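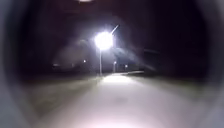

Ticket: path lighting, Gesley estate, lower footpath
Status: open, waiting for parts

Reported in March. Residents say the lamp goes off for 5 minutes at a time, then comes back at full brightness.

21:40 — Lamp lit on arrival. Went out at 22:05, back on at 22:10.
22:30 — Opened the door at the base of the column. Fuse fine, terminals tight. Photocell cover cracked.
22:45 — Bypassed the photocell. Lamp stayed on for 180 minutes with no drop-out.

Cause: photocell. Replacement ordered from Aksoy, quoted 5 working days. Bypass left in, so the lamp will burn in daylight until then. Please don't log that as a new fault.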